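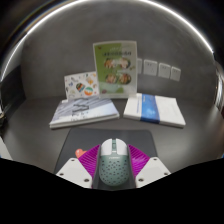
Tedach Desk and Counter Tidying Module
Mobile and fixed-base handling for offices, front counters and light workshops

Overview

The Tedach Desk and Counter Tidying Module is supplied by Niskanen for customers who wish to assess whether a machine can take over small, repeated tidying tasks at a workstation. It consists of a two-finger gripper, a wrist-mounted camera, a control unit and a library of trained tasks. It can be fitted to the Vustar fixed arm or to the Vustar wheeled base.

This page sets out what the module does at present, what it does with supervision, and what it does not yet do. Customers are asked to read all three sections before requesting a quotation. Niskanen's position is that household and shop-floor chores vary widely in difficulty for a machine, and that the difficulty seldom matches what a person would expect. Moving a stack of identical cartons is well within reach of current equipment. Clearing a desk that somebody was using an hour ago is harder.

Why desk items are used for assessment

A desk is a modest test area, but it holds many of the problems found in a kitchen, a stockroom or a parts counter. Items are of different heights. Papers and books lie at odd angles. Cards and leaflets stand on edge and fall over if brushed. Power outlets and cables limit where an arm can travel.

The computer mouse is one of the standard assessment items. It has a rounded shell, a low profile and no handle, and its two buttons and wheel should not be pressed hard during a lift. A grip taken too high slides off the curve of the shell. A grip taken too low brings the fingertips into contact with the desk. The approved method is to open the fingers wider than the body, lower them on either side, and close evenly on both flanks.
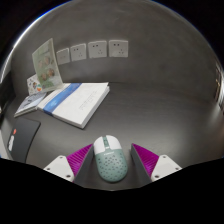
Alignment before closing is the step that most affects the result. When the item sits at a slight angle to the fingers, one side is touched before the other and the item turns as the grip closes. The control software allows for a small amount of turning and will reopen and try again if the angle is too great. Two further attempts are made, after which the module stops and signals for an attendant.

Tasks available now

The following tasks may be run without an attendant at the workstation, provided the area has been set up by a qualified installer:

Lifting and returning a mouse, stapler, tape dispenser or similar hand-sized item to a marked position.
Moving closed books and bound manuals of up to 200 pages to one side of a desk.
Sorting small boxed parts into open bins at a service counter.
Collecting empty plastic cups that are standing upright.

Tasks available with supervision

An attendant must remain within reach of the stop control for these tasks:

Clearing mixed items from a desk where the layout has changed since the last run.
Standing up fallen cards, signs and menu holders.
Placing items in drawers. The drawer must be opened by a person.
Working beside a live power outlet with a cable plugged in.

Tasks not offered

The module is not offered for folding laundry, washing dishes, wiping spills, handling glassware or picking up loose sheets of paper. Loading a household dishwasher has been studied by our engineering group and remains under development. No release date has been set. Customers who need these tasks performed are advised to keep their present arrangements.

Field evaluation at Lotport

The module was evaluated at the Lotport service depot, where it was assigned to the parts counter and to two desks in the adjoining office. The evaluation was directed by Zohreh Kermani, Manager of Applied Handling, with site support from Urho Nieminen.

A total of 359 tidying runs were recorded. The evaluation report notes that sorting boxed parts at the counter was dependable enough for everyday use. The desks gave more uneven results. Most stoppages occurred where items had been left touching each other, as the fingers then had no clear space on one side.

Staff at the depot were also asked for their views. "It is slower than I am, and it will stay slower for some time," wrote Ritva Pitkänen of the parts counter. "I would still keep it for the bins. I would not leave it alone with my desk on a Monday morning."

The full report is available on request in English and French.

Gripper and fingers

The gripper has two opposed fingers with replaceable contact pads. Pads should be inspected for wear at each service and replaced in pairs. Replacing one pad only will cause uneven closing. Mounting screws must be tightened by hand with the driver supplied. Power drivers are not to be used.

Bohumila Skála, who leads finger design at Niskanen, recommends that customers handling painted or polished goods order the softer pad. The harder pad gives a firmer hold on cartons and metal parts but may mark a finished surface.

Site requirements

A level work surface that does not shift when leaned on.
Steady overhead lighting. Strong glare on a glossy desk lowers the accuracy of the camera.
A clear zone around the arm, marked on the floor in a colour that contrasts with the flooring.
A grounded outlet for the control unit, not shared with heating equipment.

Purchase, lease and trial

The module may be purchased outright or leased by the month. A supervised trial at the customer's own premises is required before any first order. Trial requests are reviewed by Kauko Nurmi, Customer Programs, who will ask for a written list of the chores to be attempted and the hours during which the area is occupied.

Training for attendants is included in the lease. Customers who purchase outright may add it at the time of order. Warranty service is carried out at authorized centres only, and a module that has been opened elsewhere will be inspected at the owner's cost before it is returned to use.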